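Home | Products | Rental | Support | About Us | Contact

Print this page | E-mail this page

About Situm

Situm sells and rents bin-picking kits to small shops, labs and technical schools. We started in Carnegie with one product, a gripper with clear plastic fingers, and we still build it in the same building. The arm control software, Ditorov, came later and is now part of every kit.

A standard kit includes the gripper, mounting hardware, cables, a Ditorov license and 2 sets of spare fingers. Customers supply the arm. We support 3 arm models at present, and the list is on the Support page. Most orders ship within 72 hours. Custom fingers take nearly 3 weeks.

Rental kits go out by the month and can be applied toward purchase. Schools that rent in September should reserve early.

Before we quote a job, we ask for sample parts and run them on a bench at our Targate test room. Plain blocks in an open bin are where we begin with any new setup, and the customer's own parts come next.

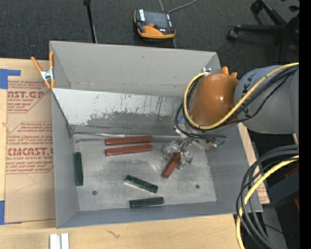 Test results are sent as a short written report with the settings used, and the settings file can be loaded directly into Ditorov. There is no charge for the first 2 part types. Parts are returned with the report unless you tell us to keep them.

For test requests, use the form on the Contact page and list the size and weight of each part.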